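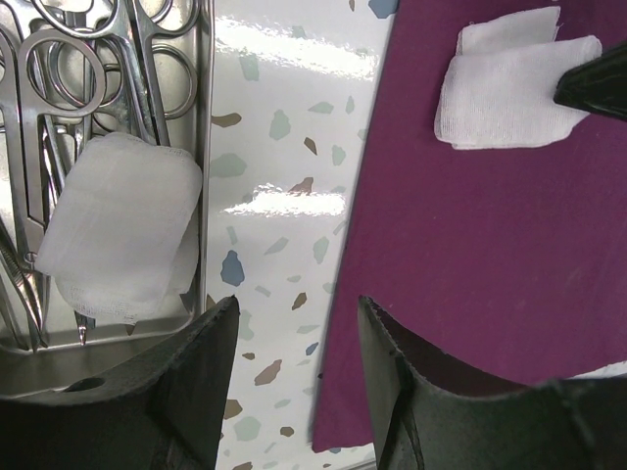 Could be your stall threshold is set too low, Vistholm support wrote back on ticket 1142, and could I try raising it and post the log with timestamps? So I did, and I'm putting the whole thing in this one ticket so it doesn't get spread over five emails like last time (sorry about that).

Quick recap for whoever picks this up. I have two arms bolted to one bench in the shared shop at Jivasbridge, each with your two-finger gripper kit and the black printed fingers. Both run off a single Dumau controller board. The job is practice pick and place with a tray of surgical instruments: take the gauze off the instruments in the steel tray, put it down on the purple cloth, let the other arm hold it there, let go, back off. Soft stuff plus shiny metal, which I picked because it's a pain and I wanted to learn something. Well!

The problem: my near gripper gives up halfway through closing. It starts fine, gets to 40 percent of travel, stops, and the controller reports "object grasped" with nothing between the fingers. Then the arm lifts off, very pleased with itself, and carries a handful of air over to the cloth. It doesn't do it every time. It does it enough that I can't leave a run going while I get coffee.

Firmware is whatever came on the board, plus the update you sent in June. Hold current is set to 300 in the config file, the default. I have not opened up the gearbox.

Try one – stall threshold

Raised it one step like you asked. Same thing. Raised it again. Same thing, only now when it did find the gauze it squeezed hard enough to drag the instruments underneath along with it, rings and all, and made a horrible scraping noise on the tray. Put it back to default. I don't think it's the threshold, but the log is attached so you can check me on that.

Try two – the fingers

I wondered if the fingers were rubbing somewhere in the middle of their travel. Took both off, ran the gripper bare, opened and closed it while I ate a sandwich. No stall at all. Great, I thought, it's the fingers! Put them back on, ran the same open and close with nothing in the way, and still no stall. So it closes fine with fingers and fine without them, as long as I'm just sitting there running it from the test menu. It only acts up in the real routine. I did find one mounting screw that wasn't snug, so that's fixed now anyway.

Try three – the camera

This one is on me. I'd convinced myself the wrist camera was behind it. The tabletop is glossy terrazzo-pattern stuff and it throws back a lot of light, and the tray is just as bad, so I figured the vision side was losing the gauze and sending a stop. I turned the lamp around to face the wall and ran it that way. The picture was nicer and the gripper still quit at 40 percent. Then I pulled the camera plug completely and ran the pick from saved positions, and it still quit. Camera is off the hook. (I left the lamp facing the wall, it's easier on my eyes.)

Try four – swapping things

Swapped the two gripper cables at the board. The fault stayed with the near arm, so it didn't follow the port. Swapped the gripper units themselves, which took forever because the connector sits behind the bracket. Fault stayed with the near arm again! So it's not the port and it's not the gripper. At that point I went home.

Your reply that came in overnight asked what the second arm is doing at the moment of the stall. Good question, and I hadn't looked. I'd been staring at the one that was failing.

Try five – looking at both arms at once

I lined up the two logs by timestamp and there it is. The near gripper starts to close on the next piece of gauze while the far one is still pressing down on the piece on the cloth. Pressing means the far arm is pushing against the table the whole time, pulling plenty of current and not moving. Whenever the two overlap, the supply voltage at the board takes a dip, and the near gripper reads the dip as a stall. When they don't overlap, every pick in the log is clean.

That also explains why the test menu never showed it. I was only ever running one arm. And the swaps make sense too, seeing as the near arm is always the one doing the closing while the other one leans.

To be sure, I put a 2 second wait in the routine, so the far arm finishes and lifts before the near one starts to close. Ran it from after lunch until the shop closed at 9 p.m. and didn't get one false grasp. I got a couple of real misses where the gauze had a loose thread caught on an instrument and slid off, but the controller correctly called those empty, so I'm counting that as the gripper doing its job.

Try six – power

The wait is fine as a patch but it makes the whole thing feel sleepy. I borrowed a bigger Shetty supply off the shelf and ran it with heavier wire, one pair for each arm instead of daisy-chaining from the near bracket to the far one. Took the wait back out. The dip is still there in the log if you zoom in, but it's much shallower, and I've only seen one false grasp since, early on, before I'd tightened the ground terminal. I'm not calling it cured until it's had a longer run.

Where that leaves us. A few things I'd still like an answer to:

Is there a setting to make the gripper ignore a stall reading while the supply is low? The Dumau board clearly knows the voltage, it's right there in the log. It'd be nice if the gripper asked.

Does the June update change how "object grasped" gets decided? I can't find a note on it either way, and I never ran two arms together before I installed it, so I've got nothing to compare against.

The wiring drawing in your kit shows two grippers chained off one bracket. That's how I built it. If that's only meant for light loads, could you put a line on the drawing? I'd have saved myself the connector-behind-the-bracket afternoon.

Both logs are attached, the bad one from before the wait and the good one from after. Please keep the ticket open for now. The Shetty supply has to go back on the shelf at the end of the month, so I'll be ordering one of my own, and I'll post another log once it's wired in. If there's a particular size you'd want me to get for two arms, tell me before I hit the button.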